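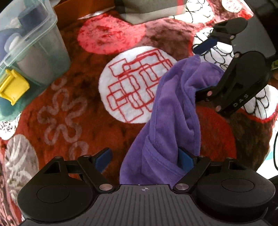 Folding laundry is what everyone says they want a robot for, and according to our guide at Werkmont it is also what everyone stops asking about once they have watched a few minutes of it. Our group lasted rather longer, partly out of interest and partly because the coffee was at that end of the hall.

The open day in March was the practical half of our module on automation. We had 36 questions prepared and got through very few. The stand we kept going back to was the cloth handling one, where two hand-held grippers are used on purple plush laid over a patterned blanket. Each has a pair of black fingers, and there are blue pads at the tips.

We had expected metal boxes and got soft furnishings. Cloth is harder, we were told, as a box has the decency to keep its shape. The aim is to collect 1,000 handling runs, and they had reached 96 by the time we arrived. One of us worked out the finishing date on the back of the programme and was asked politely not to share it.

We were each allowed a turn. A gripper with two fingers makes you feel you have put on oven gloves to thread a needle - my own attempt at straightening a hem took most of my slot and left the hem where it was. The Flesex stand next door let visitors stack cups, and this was better for morale.

Two points for the assessment. First, our plan allowed 20 minutes per stand, too little for anything involving fabric. Second, we should have asked how a run is judged good or bad. We have written to Werkmont about this and will add the reply as an appendix.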